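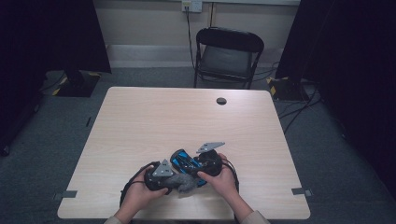 # Working out your own rate of inflation

*Last updated 09/02/2023*

Every month the new inflation figure comes out, and every month somebody writes to tell me that it can't possibly be right, that their shopping has gone up by far more than that, and would I please explain myself (as though I'd had a hand in it!). The official figure is an average taken over a great many households, and yours is only one of them. If you drive a lot, or heat a draughty house, or have three teenagers who eat like horses, your own figure may be a long way off the average. You can work it out at the kitchen table in an evening, and I do recommend it.

You'll need your bank statements for two matching months a year apart, any supermarket receipts you've kept, and either a spreadsheet or a sheet of squared paper. I'll use November in both years, as that's the month I did for my own household, and it's a fairly plain one, with no holidays and most of the Christmas spending still to come.

## Step 1: Sort your spending into groups

Go through the earlier month first and put every payment into a group. I use 7 of them:

- housing (rent or mortgage, council tax)
- food and drink at home
- gas, electricity and water
- getting about
- clothes and household things
- phone, internet and going out
- everything else

You can have more if you like, but I'd go gently. My friend Venla Riihimäki began with a separate line for cheese, and although I have every sympathy, she was still at it a fortnight later.

Leave out savings, money moved between your own accounts, and anything you paid on somebody else's behalf. Credit card repayments should come out too, but do put in the things you bought with the card, or they'll vanish altogether.

Bills that come once a year, such as car insurance, want dividing by twelve. If you put the whole lot in one month you'll get a very peculiar answer.

## Step 2: Price the same basket again

This is the part people get wrong, and I got it wrong myself the first time round. What you're after is **what the earlier month's shopping would cost you now**. Your total spending this year might be lower because you've cut back, and that tells you something about your willpower but nothing about prices.

So take the earlier month's list and price it afresh, with the same amounts of everything. For rent and phone it's a matter of looking up the new payment. For gas and electricity, take the number of units you used in the earlier month and multiply by the new unit rate, then add the new standing charge for the month. It'll be on your bill, usually on the second or third page, in rather small print.

Food is the fiddly one. You needn't do every last onion. Pick the things you buy most weeks, price those in both years, and assume the rest of your food has moved by the same percentage. Do watch the pack sizes, though! If the biscuits have stayed the same price but the packet has shrunk, that's a price rise, and you should compare them by weight.

## Step 3: Do the sum

Add up both columns. Mine came to £1231 for the earlier November and £1377 for the same basket a year later. Then:

1. Take the old total from the new one: 1377 − 1231 = 146
2. Divide by the old total: 146 ÷ 1231 = 0.1186
3. Multiply by 100 and round it: 11.9%

So my own inflation rate for the year was 11.9%. Be sure to divide by the *old* total. Dividing by the new one gives you 10.6%, and it's a very easy slip to make late in the evening.

## Step 4: See where it came from

For each group, take the old cost from the new cost and divide the answer by your old **overall** total. Times by 100 again, and you have that group's share of the rise in percentage points. Add up all the groups and you should land on your answer from Step 3, give or take a bit of rounding. If you don't, something has been counted twice or left out, and in my experience it's the council tax.

It's also worth seeing how much of your basket you can't easily do without. Housing, food and energy made up £1005 of my new total, or 73%. A household in that position feels a rise in the electricity bill much more sharply than one that spends freely on restaurants and weekends away, even where the two overall rates are exactly alike.

## A few questions I've been sent

**What if I moved house in between?**
Ferhat Taşdemir asked this one. Use the old home in both columns if you can find out what the rent on it would be now. If you can't, leave housing out of both, and make a note that you've done so.

**Do mortgage payments count?**
Some official measures include mortgage interest and others don't, so check which one you're comparing yourself with. I put mine in, as it leaves my account every month whatever anyone calls it.

**Can I use one month for the whole year?**
You can, but Qiuyue Cai did all twelve and found her winter months told quite a different story from her summer ones. If you have the patience, add up a full year on each side and follow the same steps.

Keep your sheet somewhere safe when you've finished. Next year you'll only have the one new column to fill in, and the cheese, if you must have it, can go in under food.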